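Home – Patterns – Notes – Yarn log – Contact

Why your blocked measurements don't match your swatch

May 22, 2020

A reader, Nives Lo Presti, wrote to ask why her cardigan came off the blocking mats wider than the schematic and shorter than it, when her swatch had been correct in both directions. She had knitted a proper swatch, washed it, pinned it and measured it the next morning. She did everything the books tell you to do, and the back was still 5 cm too wide.

I have had this happen often enough to have written down what I think is going on. Most of it comes down to weight, and the rest to pins.

A swatch weighs next to nothing. Mine for the Litwood pullover weighed 16 g dry. The finished pullover came to 670 g dry, and when I lifted it out of the basin it was a good deal heavier than that. A wet swatch can be picked up by one corner without much harm. A wet pullover picked up by the shoulders will lengthen in the time it takes to get from the sink to the towel, and the stitches that lengthen give up width to do it. If you then push it back to the schematic width with pins, you have a fabric under tension in a direction the swatch never was.

Nives's problem went the other way, wide and short. When I asked how she had handled it, she said she had carried it bundled in a towel, opened it out flat and patted it into shape from the centre. Patting from the centre pushes fabric outwards. On a swatch the effect is too small to measure. Over the width of a cardigan back it adds up, and the rows close up to pay for it.

What I do now is as follows. The piece goes from the water into a towel, gets rolled and pressed by foot, and is unrolled on the mat while still in the towel. I slide the towel out from under it. Then I set the length first, along the centre line, with a steel rule beside it. Only after that do I bring the side edges in or out to the number. Two pins at the top, two at the hem, and then the edges. If the edges want to sit more than a centimetre away from where the schematic puts them, I stop and count stitches again over 10 cm in the middle of the piece, because at that point the likely answer is that I knitted to a different gauge from the swatch.

That last possibility deserves more attention than it gets. Most people knit a swatch at the start of a project, in good light, concentrating on it. The back of a cardigan is knitted over several weeks in front of the television. My own tension loosens by around half a stitch in 10 cm once I have been going for an hour. Lachlan Lockyer, who used to run the machine knitting evenings I went to, kept his swatches unwashed and measured the live fabric against them every twenty rows. I thought it excessive at the time. I now do something similar, every second ball.

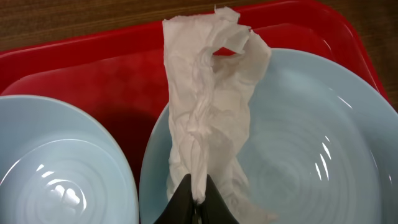
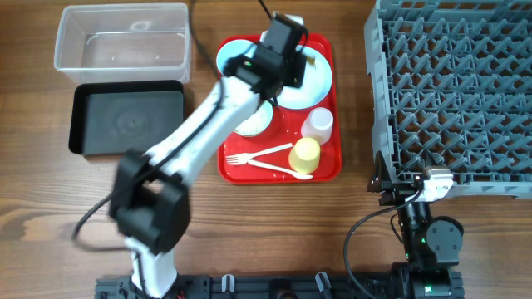
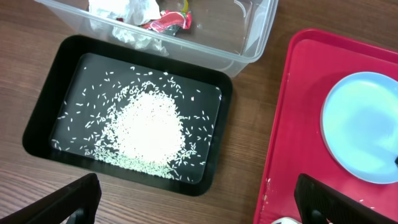
Tissue, tray of dishes, rice

Fibre matters too, although less than the forums suggest. The yarn in the Litwood pullover is Cultine, a plain woollen-spun two-ply, and it behaves well. It relaxes a little in the first wash and after that it stays where it is put. Tilix is the smoother of the two yarns I use most, with a superwash finish, and it grows. I have washed the same Tilix swatch four times and it was longer after each wash, though by less each time. If you are measuring a superwash yarn after one wash, you are measuring it too early. I wash those swatches twice and hang them with clothes pegs along the bottom edge for a day.

The pegs are a crude way of imitating the weight of a garment. To do it properly you would work out how much fabric hangs below the underarm, divide by the width in stitches, and hang the same load per stitch from the swatch. I did this once, in October, with kitchen scales and a bag of washers. The answer was close enough to what four pegs gave me that I have not repeated it.

Ribbing is a separate matter. Do not pin it. If the hem is ribbed and you pin it to the body width, you will have blocked out the elasticity you spent 6 cm of knitting putting in. I run a blocking wire through the last row of the body, just above the rib, and leave the rib to sit as it likes. Renzo Mancuso disagreed with me on this in the comments last time and said he pins everything and steams the rib back afterwards. It may work for him. With Tilix I could not get it back.

On Nives's cardigan: I suggested she re-wet the back only and set the length first, as above. She had not seamed it yet, so there was nothing to lose. It came in at 2 cm over the schematic, which is within what the side seams will take up. Her stitch count over the middle matched the swatch, so it was the patting out and nothing to do with her tension. Had it been seamed I would have told her to leave it alone and wear it.

A few small points that people ask for each time I write about this:

Measure with a rigid rule. Tape measures stretch, and the metal end on mine is loose enough to make a difference.

Measure before you unpin and again an hour after. The second number is the gauge. The first is only what the pins were doing.

Write down the temperature of the water. I use 30 degrees for everything, including swatches, and I do not change it halfway through a project.

Row gauge is worth recording even where the pattern says it is not important. The Evangelista yoke chart is worked over a fixed number of rows and will come out too deep if your row gauge is loose, whatever your stitch gauge says. I found this out at the neckband and ripped back to the underarm.

I still have the sleeves of the Litwood to block. They were knitted on a shorter circular than the body, and I expect the gauge to be slightly tighter. I will put the numbers up when they are dry.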